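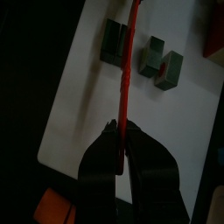 Brina cable and blocks set

README, last edit Monday

What it is
Short clips of small tabletop work. Thin cables, blocks, a white panel to do it all on. Pick up, move, lay down, repeat. Collected at Drasbridge by Holger Moen, labels by Dahlgren.

Size
4000 clips total
3280 train
the rest is test, dont train on it please

Objects
41 objects, each with its own ID in objects.csv. Cables go by color first, then length. Blocks go by color and shape. Same shape in two colors = two IDs.

Labels
One line of text per clip, plus start and end time. Plain words, "move the red cable to the left" kind of thing. 80 clips have two lines where the labelers disagreed, both kept.

Known problems
- cable vs cord vs wire: all three turn up in the text. Search for all of them
- block shadows marked as part of the block in some early masks, fix comming in November
- lighting changes between sessions, dim ones are not flagged
- left/right is always as seen in the clip

Unpack
Put everything under brillent/data and keep the folder names. The loader wants them exactly like that.

Questions to Holger.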